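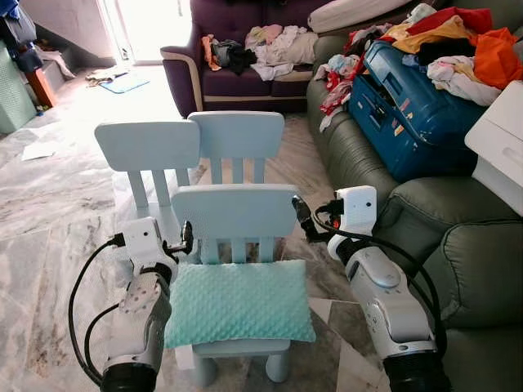 A bumpy green pillow makes a little blue chair much comfier!

Why Is Bumpy Fabric So Squishy?
November 2022 | 3 minute read | 200 shares

Search Jaltside Kids... Go

I have a confession. When I go into a fabric store, I touch everything. I can't help it! And the fabric I always go back to is the fuzzy kind with raised dots all over it, the kind you might have on a baby blanket or a pillow. Some people call it minky dot.

So what makes it feel so nice? If you could shrink down to the size of a flea and go for a walk on it, you'd be pushing through a forest of teeny tiny hairs. Those hairs are called the pile. They're very thin, and thin things bend easily (think of a paintbrush and a broom, and which one you'd rather have on your cheek). When your hand goes over the pile, the hairs flop out of your way, and your brain says "ooh, soft."

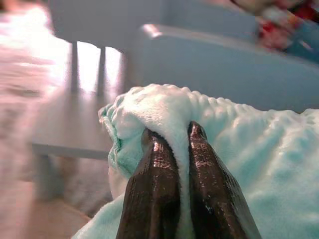

Soft cloth is also good at folding, and you can test this with your fingers. Pinch a bit and pull it up. You get a skinny ridge in the middle, and the cloth around it bunches into wrinkles, just like the mint-green fabric is doing. Now try the same thing with a piece of cardboard. No luck, right? Cardboard is stiff, so it would sooner crease than scrunch. Cloth is made of threads that can slide and bend a little, and that lets it go wherever you push it.

Then there's the air! Between all those hairs are little gaps with air sitting in them. Air that can't move around much is great at holding in warmth, so a fuzzy blanket feels cozy in winter and a bit too cozy in July.
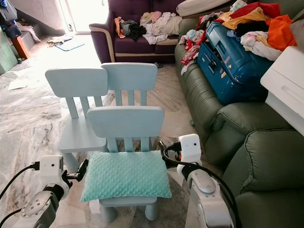
A pillow has even more air in it, down in the stuffing. When you sit, you squash some of that air out and the pillow spreads your weight over a bigger patch of your bottom (yes, I said bottom). On a hard seat, your weight presses on a couple of small bony spots, and that's when the wiggling starts. I wiggle too, and I'm a grown-up!

Try it at home: shut your eyes and have someone hand you a towel, a sock and a pillowcase. Can you tell which is which just by feeling?

32 comments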